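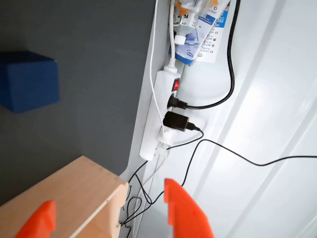

Ilham Bouazza

Everyone in the tidy-desk business wants to sell you a mat and a box. The mat gives your things a "zone," the box gives them a "home," and somewhere between the two your table is supposed to calm down. I've read enough of this to recite it. The Altum catalog does it over several pages, with a lot of eucalyptus. Gwilym Owen swears by it too, and Gwilym's own desk in Samovstead has a drawer I've been asked not to open.

So I'm not a believer, but I do like looking at how work surfaces get used when there's no eucalyptus around. A dark gray mat, a plain wooden box with no lid, a small dark blue cube, a light wooden block, and the power supply that goes with any table where something is plugged in. It's a pretty honest test of the theory.

Start with the power, because the theory never does. A white power strip lies on a white ribbed panel right beside the gray surface, with its little red switch lit. It has a fat black plug, a black adapter and a white plug, and each one sends its cable off wherever it likes. White on white helps a bit, I'll admit. You notice the strip less than you would if it were black. Then the thick black cable goes up the panel and you notice it again.

I've seen cable covers, cable boxes, cable spines and a cable "garden" (that was a Javitari thing, and I still don't know what the garden part was). They all look fine until you need to move one plug. My guess is that most of them get opened once and never properly closed. Leaving the strip where a hand can reach the switch seems like the better deal to me, even if it doesn't photograph like the catalog.

The box

Now the part I'm grumpiest about. An open box is the most oversold piece of storage there is. Put a lid on it and you forget what's inside, leave the lid off and it fills up with receipts. The Owen household has had one by the front door since June, and I don't think anyone has seen the bottom of it since.

Still, I have to be fair to this one. It's square, made from pale plywood, with four thin walls, and you can see the edge grain along the rims. No label, no leather tab, no word burned into the side telling you what to keep in it. Look at the lower left corner, though. It hangs over the edge of the mat onto the lighter surface underneath. So much for zones. A box on a mat will drift like that on any table I've ever worked at, and I'm a little pleased to see it.
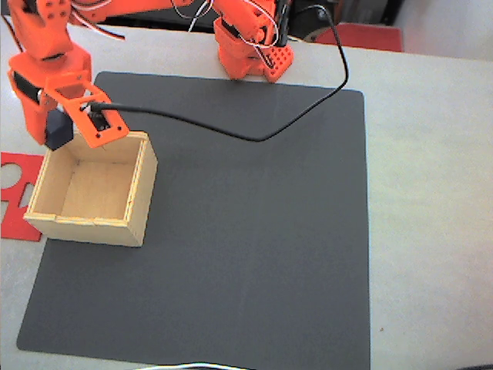
The mat

I went into this thinking the mat was pure decoration, and I've moved maybe an inch. What a dark gray mat does do, on a pale tabletop, is give you an edge. You can tell at a glance what's on it and what's off it. The light box stands out well. The small navy cube stands out a lot less, dark on dark, and if I were buying a mat to find small things on I'd think hard about that before falling for the color. Charcoal looks serious in a store. It's also where black pens go to hide.

The cube sits close to the middle of the mat and the box is over on the left. There's a home for small things right there, and there's a small thing that isn't in it. I don't mean this as a complaint about anybody's table. Mine has been like that since I got it — box on one side, everything I use on the other.

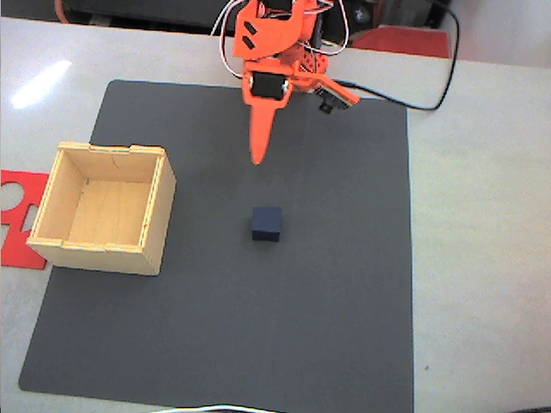
Should I get a box with a lid or without one?

Without, if you reach for the contents every day. Get a lid only for things you'd be happy not to see for a month, and don't buy either one until you've measured the spot. A shoebox is a perfectly good trial run, and it might talk you out of the purchase altogether.

Recent galleries

Pegboards, and the tools that never go back on them
A 1985 sewing table, still in use
Drawer dividers: two years later
Kitchen counters before breakfast
Samovstead garage shelves
Why I returned the label maker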